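Right, bun thread, as promised to the four people who asked. Get a brew first, I go on a bit.

The dough is the boring bit so quickly: plain flour, yeast, warm water, a spoon of sugar, pinch of salt. I used to buy the special bun flour from Hader and I've stopped bothering, the ordinary stuff is fine.

Knead it till it's smooth, then leave it alone for an hour. I did mine in February next to a cold window and it just sat there sulking. Airing cupboard - much better!

Knock it back, roll it into balls, then let them rest again for 25 minutes before they go anywhere near steam. I skipped this for years and got little cannonballs. Gangadharan Devadiga put me right on that one (thank you, I was in a huff for a day but you were correct).

Now, steamers. I had a bamboo one and loved it until it went mouldy at the back of the cupboard. Gone over to electric and I'm not going back - you fill the base, turn it on and get on with the washing up.

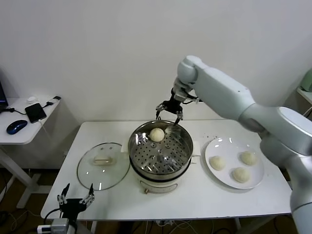
Crowding is where I always went wrong. They swell up loads and if they touch they glue themselves together and rip when you pull them apart. So keep the rest on a plate with a bit of space between them, like the three there, and put your first one in near the side of the basket so you've still got room for its mates. And try not to cover every one of those little holes in the bottom, the steam has to get up somehow!

Lid on, and when the time's up leave it shut for 2 minutes with the heat off. Whip it straight off and they can wrinkle like a thumb in the bath.

Fillings tomorrow. Amândio Carrilho wants cheese in his and I've decided to allow it.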